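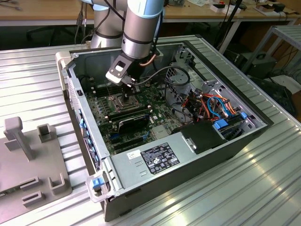 그로스토우 지부 강사 재계약 건에 대한 회신

수신: 교육노동자 연락망 회원 일동
발신: 론야 순드크비스트, 연락망 사무국
일시: 2026년 10월 15일 목요일

회원 여러분께 안내드립니다. 하미시 와냐마 지부장께서 보내신 아래 질의에 대하여 사무국의 입장을 회신합니다.

> 보낸 사람: 하미시 와냐마
> 제목: 재계약 거부 강사 16명 관련 질의
>
> 지난 8월 그로스토우 직업학교 측은 시간강사 16명에게 재계약 불가를 통보하였습니다. 통보서에는 사유가 기재되어 있지 않으며, 해당 강사 가운데 네 명은 산드베리 분교에서 함께 근무해 왔습니다. 지부는 다음 사항에 대한 답변을 요청합니다.
> 첫째, 분교 근무 기간이 근속 기간에 합산되는지 여부.
> 둘째, 서명부를 교육청에 직접 제출해도 되는지 여부.
> 셋째, 집회 당일 수업을 맡은 조합원의 참여 방식.

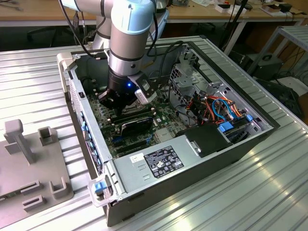 열린 데스크톱 본체와 메모리 슬롯 부근의 그리퍼

첫째 질의에 관하여 말씀드립니다. 단체협약은 동일 법인이 운영하는 분교의 근무 기간을 근속에 포함하도록 정하고 있습니다. 따라서 산드베리 분교에서 근무한 네 분의 기간은 합산 대상이라는 것이 사무국의 판단입니다. 다만 학교 측이 분교를 별도 사업장으로 주장할 가능성이 있으므로 급여명세서와 시간표 사본을 미리 확보해 주시기 바랍니다.

둘째, 서명부는 현재 약 3000명분이 접수되었습니다. 교육청 직접 제출도 가능하나, 프리르캄 지부의 서명부와 양식이 서로 달라 접수 단계에서 반려될 우려가 있습니다. 양식 통일 작업은 스텔란 바케 간사가 담당하며, 원본은 작업이 끝날 때까지 지부에서 보관하여 주십시오.
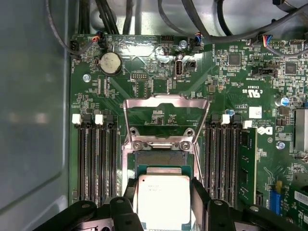
진정서의 보충 조항은 기존 단체협약 문안과 정확히 맞물려야 합니다. 용어 하나가 어긋나면 조항 전체의 효력이 다투어질 수 있습니다. 사진 속 그리퍼가 CPU를 소켓 바로 위에 들고 있는 것처럼, 제출 직전의 문안도 협약 원문 위에 나란히 놓고 방향이 맞는지 살펴야 할 것입니다. 특히 '계속 근로'와 '반복 갱신'은 협약상 구별되는 표현이므로 혼용하지 않도록 유의하시기 바랍니다. 대조 작업을 맡을 조합원은 지부별로 한 분씩 추천해 주십시오.

셋째, 집회 당일 수업이 배정된 조합원은 수업을 정상적으로 진행하는 것을 원칙으로 합니다. 수업 종료 후 합류하는 경우 별도의 신고는 필요하지 않습니다. 대체 강사 투입을 요구받은 조합원은 요구한 사람의 직위와 일시를 기록하여 야로슬라우 파시치니크 법률담당에게 전달하여 주십시오. 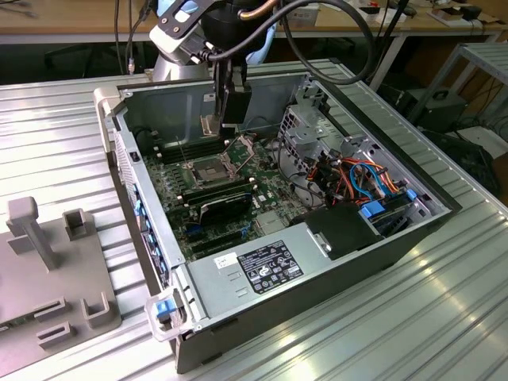 학교 측과의 면담은 아직 일정이 확정되지 않았습니다. 사무국은 면담 대표를 5명으로 구성할 것을 제안하였으며, 학교 측 회신을 받는 대로 본 연락망을 통하여 공지하겠습니다. 그 전까지 개별 면담 요청을 받으신 강사께서는 단독으로 서명하거나 구두로 동의하지 마시고 지부에 먼저 알려 주시기 바랍니다.

추가 의견은 본 메일에 대한 전체 회신으로 보내 주십시오. 개인정보가 포함된 자료는 목록에 올리지 마시고 사무국으로 별도 송부하여 주시기 바랍니다.

론야 순드크비스트 드림
교육노동자 연락망 사무국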